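Resetting the fixture plate on the teardown cell

I look after the little PC teardown cell at Darkden, and the job I get asked about most is squaring up the printed fixture plate. It drifts! Not much, but enough that the arm starts setting memory modules down crooked and you spend your morning fishing them out.

Before you start, hit the e-stop and hang your tag on it. Then grab a 2 mm hex key, a soft brush and a steel rule.

Loosen the plate bolts just enough that it slides in the table slots. Brush out the slots underneath (you'd be amazed at the grit in there), then push the plate back until its left edge is 125 mm from the end of the table. Snug the bolts up corner to corner, a bit at a time — printed plastic cracks if you lean on it. Ask me how I know.

Now lay the tower on its side next to the plate, side panel off and the inside facing up. Pop a scrap memory module in one of the low slots by hand. It should drop in under its own weight. If it binds, a quick rub with fine sandpaper usually sorts it.

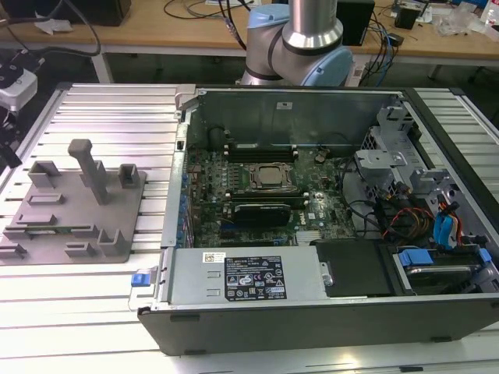 Tower on its side beside the grey fixture plate, arm behind.

Last bit: clear your tag, jog the arm over the centre post at slow speed and re-teach that point. Save it under a new name, please — Nadège Ferrand still hasn't forgiven me for overwriting hers in June.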